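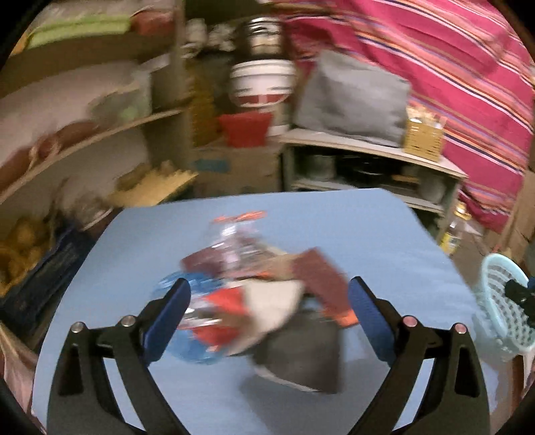
Flendus clutter-picking work, progress for January

Status in one line: perception is ahead of plan, planner is on plan, tooling is behind. Money is fine.

Sorry for the state of this, written between two runs. Longer version with plots goes up on the Gemomdale share when I get to it.

1. Data

2,432 hand-held demos recorded to date. Of those, 1,141 pass the filter and are in the training set. The rest are mostly dropped for tracking loss, a smaller share for bad gripper width readings. I think a good part of the tracking loss ones can be saved. The tracker gives up when the pile fills most of the view and everything close to the fingers is blurred, but the background is usually still fine (shelves, boxes, striped cloth, lots of corners to hold on to). So the fix is to mask out the lower part of the view before feature matching. Did a quick version of this, it recovers a lot. Not merged yet, needs a test on the older recordings.

Piles are mixed on purpose: clear bags, soft packaging, cloth, flat stiff stuff leaning on other stuff. Single-object sets taught us very little about what we promised in the proposal.

2. Perception

Segmentation model retrained twice. Second one is the keeper. Main changes:
- blur augmentation along the direction of motion instead of plain gaussian
- separate head for transparent film, was being swallowed by whatever is underneath
- finger pads labeled as their own class, so they stop showing up as graspable objects (dark blue pads next to a dark grey item, the old model merged them all the time)

Still weak: clear bags with a printed strip. Model finds the strip and calls that the object, ignores the rest of the bag. Grasp then gets planned on the strip only. Sometimes that works out OK on the bench, but I don't want to count on it. More labels needed, have asked for 400 extra masks from the labeling budget. This stays inside the approved amount.

Depth on the tabletop is okay. Pale flat surface, little texture, so the plane fit drifts near the far edge. Now we fit the plane once at the start and hold it. Crude, works.

3. Planning and control

Planner now ranks grasps by how much of the pile they would disturb, not just by grasp score. Runs on the Trastska stack, same interfaces as before, so nothing changes for the arm side.

Control loop: the latency bug from the last report is found. Timestamps were taken on arrival and not on capture, so every action was matched to a slightly stale image. Worst in fast approaches, exactly where it hurt. Fixed in the recorder and in the replay tool. Old recordings have been re-stamped with a script, spot checked, look right.

Gripper width signal is smoothed less than before. We were smearing the moment of closing over several steps and the policy learned to close late and soft.

4. Tooling

Behind. The Dhanial viewer can load an episode and scrub it but the side by side view (prediction next to demo) is not there. Reasons: latency bug ate the time, and the file format changed under me in the middle. Format is frozen now, please nobody touch it.

Nightly build is green on 4 of the planned configs. The remaining one fails on a driver version, not on our code.

Calibration script rewritten. Used to need a full restart if one view was bad, now it drops the view and goes on.

5. Problems / risks

- storage. Raw video is filling the disk faster then planned. Proposal: keep raw for accepted demos, compressed only for rejected ones. Need a yes or no on this, before the next recording round pls
- the room has been the same for too many episodes. Policy may be using the background. Want to record the next block somewhere else
- transparent objects, see section 2. If the extra masks don't help I will move the target from "any bag" to "any bag with visible contents" and say so in the next report
- no change on staffing

6. Deliverables

D1 recorder and format spec: done
D2 segmentation model: done, v2 on the share
D3 disturbance-aware planner: in test, on time
D4 viewer and replay tools: replay done, viewer late, new date end of February
D5 closed-loop evalution: not started, depends on D3

7. Next

Merge the masked tracking fix. Rerun the filter over everything. Train on the bigger set, compare against the current policy with the same seeds. Finish the side by side view. Start the eval protocol draft, will send it round for comments.

Budget table is unchanged from last time so not repeated. Labeling is the only line that will move.

Free Thursday after 2 pm if you want to go through the storage question on the phone.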